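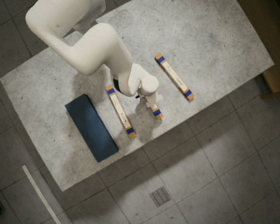
**Kustdale storage unit - annual walk-through, 07/06/2021**

- [x] **Extinguishers.** Both in date. One is still holding the back door open, a job it has had since March.
- [x] **Exit signs.** Lit. The one by the restroom buzzes, so at least you can find it in smoke.
- [ ] **Aisles clear to 35 inches.** Fail at the Grewal racking. A pallet jack was parked across the aisle under the sign that says not to park there.
- [x] **Labels on cartons.** Must face out and be big enough to read from the aisle.
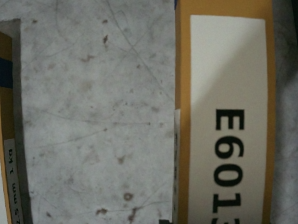

*Carton on the right with a large off-white label.*

- [ ] **Rack load plates.** Bay 59 has none. Stuvow says the plate is on order. Stuvow said that last year too.
- [x] **Ladders.** Feet good, rungs good. Rondel stepladder retired and tagged, then put back on its hook by persons unknown. Tagged again, with a bigger tag.
- [x] **Bench tops and fixings.** Look for missing bolts, chips and anything left near the edge.
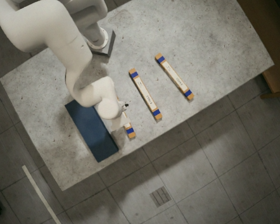
*Mounting plate bolted to the gray tabletop, dark blue block nearby.*

- [ ] **First aid box.** Contains 200 finger bandages and no eyewash. Restock before the next visit.
- [x] **Floor drains.** Running. Please stop pouring coffee down the one by the dock.
- [ ] **Alarm test log.** Last two entries are in the same pen and the same mood. Test it again with me in the building.

**Result:** 4 items open. Recheck in 2 weeks - bring the load plate.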